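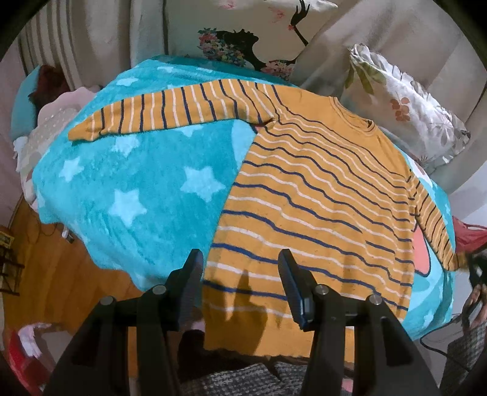
Re: [collected-eds] Misness hardcovers vs. the old paperbacks, what's missing?

Okay, I've now had both versions of Misness on my kitchen table for most of January, so I can finally answer this one properly, or at least at length. Short version: buy the hardcovers for the story, keep the paperbacks for the color. The new hardcovers were recolored from scratch and the kid's jersey is the worst casualty. If you only know the new books you think of it as lemon yellow with black lines on it. In the single issues and the paperbacks it was a real mustard, with thin navy and white stripes, very close to the sweater spread out on the turquoise blanket up top, and when the artist let the cloth rumple the stripes went all wavy with it. The recolor flattens that right out. The white stripe is gone completely in a lot of panels! I know it's a small thing to get worked up over but she wears that jersey in nearly every chapter and I missed it every time I turned a page.

Answers to the rest below, with the original message chopped up so I don't lose my place.

> I'm thinking of replacing my beat-up Misness paperbacks with
> the Barbieri hardcovers. Is it true that there are only 3 of
> them and that they have everything?

Three of them, yes, and no, they don't have everything. They have everything that says Misness on the cover. The old paperbacks threw in whatever was lying around at the time, so you got the holiday short in the first one, the text piece about the ferry in the second, and the backup strips scattered all over the place with no labels. Barbieri cleaned house. The main story runs straight through now and it reads so much better for it, especially the harbor chapters, where the paperback used to stop dead for a comedy strip about a goat right after the fire. (I love the goat. The goat should not be there.)

What got dropped is the goat strips, the ferry piece, and the two-page recap that opened the last paperback. The holiday short is still in, but it's been moved to the back of volume 3, after the ending, and I'd suggest reading it before you start volume 2. It has a conversation on the stairs that the whole second book leans on, and if you hit it at the end it just feels like a leftover.

> Somebody on here said the Skosonov mini is in the back of
> volume 2. My library's copy doesn't have it, so either they're
> wrong or there are two printings?

There are two printings. This one drove me nuts, so let me lay out what I've got.

The first printing of volume 2 has Skosonov in the back, all 7 issues, no covers. The second printing doesn't have it, and Barbieri put it out as its own skinny hardcover instead, with the covers restored and a handful of pencil pages. The spine on both printings of volume 2 is the same, the front cover is the same, and the ISBN is the same too, which I think is pretty rotten. The way to tell without opening it is the back cover. First printing has the little blurb that ends "and the complete Skosonov!" and the second printing has the same blurb with that bit taken off and a slightly bigger picture of the boat.

If you can open it, go to the copyright page. Mine has a line at the bottom giving the first printing as 3,487 copies, which is such a weirdly exact number to put in a book that I assume somebody was feeling honest that day. The second printing has no number. So if you see the number, you've got the fat one.

And it really is fat. That's the downside. The first printing is glued, and by the time you get into the Skosonov section the book does not want to lie open. There's a double-page spread of the frozen rail yard in issue 5 where the whole engine disappears into the gutter. In the standalone book that same spread opens nearly flat and you can see the little figure standing on the coal tender, which I had never once noticed in all my years of owning this thing. So I'm not sure the first printing is the prize people make it out to be. It's the cheaper way to have it all if you find one at cover price. I wouldn't pay extra.

> Also what order do you all read it in? The list on the
> publisher's site puts Skosonov first and that seems nuts.

Yeah, don't do that. It's first by when it happens and that's the only reason. If you read Skosonov first you know who's in the lighthouse from page one, and then the entire first Misness book is you waiting for everybody else to catch up.

What I do:

Misness volume 1
The holiday short (back of volume 3, don't peek at the page before it)
Misness volume 2
Skosonov, wherever you've got it
Misness volume 3
Goat strips, if you kept your paperbacks

Some folks like to stick Skosonov in the middle of volume 2, at the break where the mail boat leaves, and I tried it this time around for the sake of this email. It sort of works? The trouble is that the art is so different, all that heavy brush, and going back to the thin line afterward felt like I'd picked up the wrong book. I'd save that for a reread.

> And is the Bidley edition worth tracking down? I see it listed
> once in a while and it's never cheap.

Depends what you want it for. For anybody who doesn't know it, the Bidley edition is the oversized black and white softcover that came out between the paperbacks and the hardcovers. It's 84 pages and it only covers the opening arc, so as a way to read the series it's useless. You get to the night on the breakwater and it ends. No "to be continued", no nothing, just an ad for a set of prints.

But the line art! It was shot from the originals, as far as I can tell, and you can see where the lettering was pasted down and where white paint went over a mistake. There's a crowd outside the chandler's shop that is mud in the paperback and only a bit better in the hardcover, and in the Bidley you can pick out every hat. The big night sky in chapter two has brush marks in it. I got mine years ago, in a box lot with a lot of junk I gave away, and it's the one I pull out when somebody comes over and asks what the fuss is about. I'd be sorry to lose it. I'd also never tell a person to pay what they're asking for it now, and the cover stock creases if you look at it wrong, so be careful with any listing that only shows the front.

A few other things I noticed while I had it all out, in no particular order.

The lettering in the hardcovers was redone for volume 1 only. It's fine, it's a font made to look like the old hand lettering, but the sound effects were left alone, so you get the new letters and the old letters sitting side by side. Once you see it you keep seeing it. Sorry.

Volume 2 fixes the swapped pages in the storm chapter. In the paperback, the page where she drops the lantern comes after the page where it's already broken, and I spent a long time as a teenager thinking this was very deep and artistic – it was a printing goof.

Volume 3 has a new mistake to make up for it. The caption on the first page says "two winters later" and it should be "one winter later", same as the original issue. It matters, too, or it matters to me, given that the baby is the age it is.

The ribbon bookmarks are nice but they're cut too short, and the one in my volume 1 is already fraying. I put a dab of clear nail polish on the end and that seems to be holding.

The paper in the hardcovers is a coated stock and it's shiny. Under my kitchen light I had to keep tipping the book around. In daylight it was no trouble. The paperbacks are on that soft cream paper that goes brown at the edges, and mine smell like a basement, but they're easier on the eyes and I can read one in the tub without feeling like a criminal.

So if I were in your shoes and my paperbacks were still holding together, I'd get volume 3 first. That's the one where the paperback is truly bad, with the trimmed word balloons and the blurry last chapter. Then the standalone Skosonov, then fill in the other two when they turn up at a decent price. And please don't toss the old ones! At least cut out the goat.

One question back to the list while I'm here. Does anybody have the second printing of volume 1, if there is one? I'd love to know if they touched the colors at all. Look at the dock scene near the front, where she's got her left arm stretched out to catch the rope, and tell me if there's any white in the stripes on that sleeve. In mine it's black lines on lemon from shoulder to cuff. A phone picture is plenty, send it to me off list so we don't clog up the digest.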